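维维斯特德（Vivstead）公共建筑管理论坛
版块：室内环境与装修维护
主题：关于阅览室墙面由米黄改为浅灰的意见征集

发帖人：馆舍科_值班
身份：版主
楼主

各位同仁：

我馆二层阅览室自启用以来，墙面一直采用米黄色乳胶漆。经多年使用，靠暖气一侧已出现泛黄与局部起粉，读者座位背后的墙面磨痕较重，局部修补后色差明显。经馆务会议讨论，拟于六月闭馆期间整体重新涂刷，并借此机会确定今后统一使用的墙面颜色。

目前形成两个方案。方案一，沿用米黄色，由原供应商按旧色样重新调配。方案二，改用Fulter色卡862号浅灰，桌面维持现有的白色。设计单位Timmermans倾向于方案二，理由为浅灰与白色桌面的过渡较为平和，读者长时间阅读时视线在纸面、桌面与墙面之间移动，明暗变化较小。

现就以下事项征求意见：一、浅灰墙面在北向房间是否显得过冷；二、日常清洁与局部修补的难易程度；三、与现有灯具的配合情况。请已有实际使用经验的单位予以答复，并尽可能说明房间朝向与漆面光泽度。

发帖人：檀木书签
2楼

我单位的期刊室三年前由浅绿改为浅灰，朝向为东北。就使用情况而言，上午观感良好，下午四时以后如不开灯，墙面确有偏蓝的倾向，冬季尤为明显。读者意见簿上收到过“像候诊室”的评价，也收到过“安静、不刺眼”的评价，二者数量相当。

建议贵馆在定色之前，务必在现场做大面积试样。色卡上的小样与整面墙的效果相差甚远。我单位当时只看了巴掌大的一块，上墙之后比预想的深，当然也与底漆没有完全遮盖旧绿色有关。

发帖人：Siebe Goossens
身份：注册会员（照明与室内环境）
3楼

就第三项答复如下。

楼主没有说明现有灯具的色温与桌面照度，这两项对结论影响很大。如灯具色温偏高，配浅灰墙面会进一步加重冷感；如色温偏暖，浅灰会略带土色，与白色桌面并列时，桌面反而显得偏蓝。因此不宜脱离灯具单独讨论墙面颜色。

另请确认，设计单位所称“明暗变化较小”是基于测量还是基于经验。米黄色的反射率通常不低，旧墙面偏暗主要由积尘与老化所致，重新涂刷之后同样会变亮。以旧米黄与新浅灰作比较，对方案一有失公允。

发帖人：馆舍科_值班
身份：版主
4楼

感谢3楼意见，补充说明如下。

阅览室为北向，窗台以上墙面高度不变。现有灯具为Norna吊装线形灯，中性光。上星期二上午闭馆清点时，后勤人员在关闭窗帘、全部开灯的条件下测量了靠墙座位的桌面照度，读数为300勒克斯。本馆内部尚未对墙面反射率进行过测量，设计单位的说法应属经验判断，已请其补交书面说明。

发帖人：南窗管理员
5楼

对方案二持保留意见。

公共阅览空间的墙面颜色带有场所记忆的成分。不少读者多年来已习惯米黄色，老年读者对环境变化较为敏感。我馆五年前曾将目录厅改为冷色调，施工质量并无问题，但此后一段时间内，老读者反复询问是否已改作他用。如无充分理由，维持原色是成本较低、争议较少的选择。

至于修补困难，问题出在没有留存原漆，与颜色本身无关。只要每次施工后封存足量余漆，标明批次与房间号，米黄色同样可以修补。

发帖人：檀木书签
6楼

对5楼关于余漆的意见表示赞同，但有一点需要更正。封存的余漆超过保质期后，往往结皮或分层，即使能够使用，也与墙上已经老化的漆面存在差异。我单位现行做法是以阴角为界，整面墙重涂，不做点状修补。浅色墙面无论米黄还是浅灰，点补都会留下痕迹，侧光之下尤为明显。

发帖人：工程档案_卷三
7楼

从资产管理角度补充几点，供楼主参考。

第一，统一色号的意义大于具体选哪一种颜色。我单位辖下多处房间各用各的颜色，维修时需逐一查档，施工队常在现场凭肉眼配色，结果可想而知。确定色号之后，应将色号、光泽度、供应商、施工日期一并载入房间档案。

第二，光泽度建议在招标文件中写明。同一色号有哑光与半光之分，哑光遮瑕较好，但擦拭后容易出现亮斑；半光耐擦，对基层平整度要求较高。阅览室椅背高度范围内接触频繁，可考虑下段使用耐擦洗产品，上段使用哑光，以腰线分隔。

第三，试样面积与观察时长应有明确规定。我单位的规定为连续观察7天，早、中、晚各记录一次，开灯与不开灯分别记录，由不少于5名工作人员独立填写意见，填写期间不相互交流。

发帖人：南窗管理员
8楼

7楼所述试样程序值得肯定，但由工作人员填写意见存在局限。工作人员在阅览室内多处于走动状态，与读者坐姿阅读三小时的感受不同。建议将读者纳入其中，哪怕只邀请长期占用靠墙座位的几位。

上下分段的做法请慎重。腰线一旦出现，房间在视觉上会被压低。贵馆二层的层高本帖没有给出，如层高一般，不建议采用。

发帖人：Siebe Goossens
9楼

同意8楼关于腰线的意见。

关于照度，4楼给出的数值系单点、靠墙位置的读数，不足以代表全室。建议按网格布点重新测量，并分别记录有无日光的情况。如靠墙座位明显低于中部，则墙面颜色的选择会产生实际影响：浅色墙面可将一部分光反射至邻近桌面，越靠近墙越明显。此时应优先比较两种漆料的反射率数值，请供应商随样板提供。

另外，白色桌面本身也值得重新考虑。白纸置于白色桌面，纸张边缘不易辨认，若桌面有光泽，还会映出灯具。读者所称“刺眼”，有可能来自桌面，而被归咎于墙面。

发帖人：馆舍科_值班
身份：版主
10楼

对9楼所提桌面问题作一说明。桌面为前年更换，尚在使用年限之内，本次经费仅涵盖墙面与踢脚线，不具备同时更换桌面的条件。如测量后确认桌面反光较为突出，可考虑调整灯具吊装位置，或在部分座位配置深色垫板，具体另行报批。

各位所提试样程序、余漆留存、档案登记三项，拟全部采纳。

发帖人：纸张与温湿度
11楼

旁听多时，补充一个较少提及的问题。重新涂刷后的通风时间请留足。阅览室如与书库相通，施工期间应封闭连通门，并将开架图书移出或严密遮盖。涂料中的水分会使室内湿度在短期内明显上升，对纸质藏品不利。六月本身湿度偏高，建议在施工前后持续记录温湿度，恢复至平时水平后再将图书归架。

颜色方面本人无倾向。

发帖人：工程档案_卷三
12楼

关于浅灰与白色的搭配，附照片一张。屏幕显示与实际颜色必有出入，请勿据此定色。 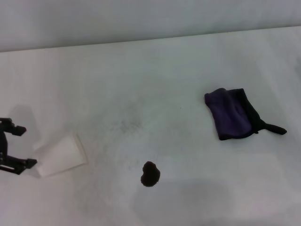
白色台面与浅灰色墙面

照片只能帮助理解两种颜色的相对关系，即墙面与台面同属浅色，二者仍可区分。各位若需对比米黄色，建议直接向供应商索取同一光泽度的两块样板，置于同一张桌上查看。

发帖人：南窗管理员
13楼

已阅12楼照片。就个人观感而言，这一组合整洁有余，温度不足。办公用房或可接受，阅览室则仍需斟酌。本人意见与5楼一致，倾向方案一。

发帖人：檀木书签
14楼

与13楼观感不同。阅览室内还有书架、窗框、座椅与读者的衣着，色彩来源已经很多，墙面作为背景宜退后一步。我单位期刊室启用浅灰之后，偏冷的问题在更换暖色窗帘后有所缓和，花费不大。贵馆若采用方案二，可将窗帘一并列入下年度计划。

发帖人：Siebe Goossens
15楼

窗帘只在拉合时起作用，北向房间白天通常不拉窗帘，对14楼所述效果能否适用于楼主单位，本人存疑。请14楼说明贵单位窗帘的日常使用方式。

发帖人：檀木书签
16楼

答复15楼：我单位期刊室早晨有直射日光，窗帘在上午基本处于拉合状态，下午半开。北向房间确不能直接套用，此点接受。

发帖人：馆舍科_值班
身份：版主
17楼

现将后续安排告知如下。

一、在阅览室西墙与北墙分别涂刷米黄与浅灰试样，两种颜色在每面墙上均须出现，光泽度一律为哑光，涂刷前先以底漆封闭旧墙面。
二、观察与记录办法参照7楼所列程序执行，另邀请靠墙座位的读者自愿填写意见表，表中不注明设计单位的倾向。
三、由后勤部门按网格重新测量桌面照度，数据整理后在本帖公布。
四、不采用腰线分段方案。
五、施工期间的藏品防护与通风，按11楼意见另拟细则。

在试样结果公布之前，本帖继续开放回复。与墙面颜色无关的事项，请另行发帖。

发帖人：纸张与温湿度
18楼

关于第五项，请注意试样阶段同样需要通风。试样面积虽小，若紧邻开架图书，仍应先将最近一列书架腾空。

发帖人：馆舍科_值班
身份：版主
19楼

收悉。西墙试样位置旁为工具书架，将于涂刷前一日移出。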